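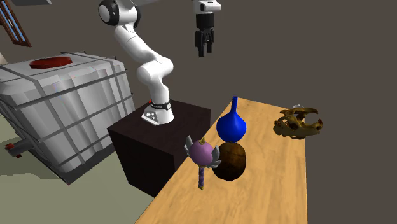 Cleiton Lopes asks: can a robot arm clear a table of odd stuff yet? Think a glossy vase, a toy wand, a skull. My shop shelves need it every Friday!

2 answers

Ayten Uçar
Getting there, and it's so fun to follow! Two-finger grippers are good with boxes. A vase with a round belly and a thin neck is harder – you grab the neck and hope the rest comes along. Start in simulation, where breakage is free. I ran 200 tries in Parnon before I went near real glass, and 60 were clean. My wand pickups were awful, but better each week.

Hryhorii Zhuravel
no. get a feather duster

Catrin Yorath commented: which gripper, Ayten? Mine drops anything round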